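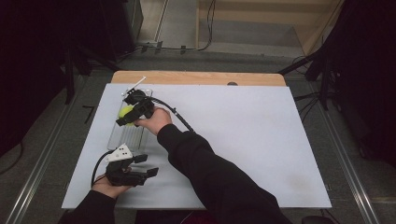

5.3 Loss of the aperture signal during wall contact

The recordings used for training were made by one operator holding a gripper in each hand, with both devices wired to the logging computer. Each take consisted of moving a ball into or out of an open container on a white board. Of the 1586 takes in the set, 34 were found to contain an interval in which the logged finger opening of one gripper stayed constant while the fingers themselves were moving. We refer to these as frozen intervals. They were not reported by the logging software, and the first was found by Ramiro Robles in January while checking why a policy trained on the Godton set released the ball too early.

The cause was a loss of contact at the connector of the gripper cable. When the data line opened, the driver repeated the last valid reading at the normal rate and gave each copy a fresh time stamp. The log therefore had no gap, and the check for missing samples passed. The position of the gripper is recorded over a separate channel and was unaffected, so a frozen take shows a hand that moves normally and fingers that do not.

The frozen intervals were unevenly spread over the task. In 16 of the 34 takes, the interval began while the ball was held against the wall of the container. Figure 7 shows this type of contact: the right-hand gripper is over the clear ribbed container with the yellow-green ball between its fingers and against the inside of the wall, and its cable runs back across the board towards the operator's forearm. In this posture the wrist is turned to bring the fingers down inside the container. The turn takes up slack in the cable, and any further movement of the forearm loads the connector. We repeated the motion on the bench with the cable clamped at the forearm and were able to open the line by wrist rotation alone. With the cable free, we were not.

The left-hand gripper uses the same connector and the same driver. Its cable drops from the device in a loop and past the edge of the board, as in Figure 7, and it was the source of only 2 frozen intervals. We attribute the difference to the routing, although the left hand also moved less in this task and the two effects cannot be separated with the present data.

The effect on the trained policy was larger than the number of faulty takes would suggest. A frozen reading during wall contact pairs the visual appearance of a held ball with a finger command that is wrong by up to the full opening. Since wall contact is brief, the correct examples of it are also few, and the faulty ones carry weight. On the robot, the policy opened its fingers at the wall and the ball fell outside the container. No damage resulted, but the same behaviour with a heavier object would be a hazard to anyone working at the table.

Three changes were made. The driver now marks a repeated reading as invalid and stops the take after a short run of them. The cable is held to the gripper body by a Costovico clip, so that a pull on it is taken by the housing. Lastly, a take is rejected when the opening is exactly constant for longer than sensor noise allows - a test that would have caught all the frozen intervals described here, and which costs nothing to run on old data. The corrected set was frozen on March 2, 2025, and all results in Section 6 use it.

The test does not detect a line that opens and closes within a few samples. Such faults may remain in the Odov and Valcárcel sets, for which the raw driver output was not kept.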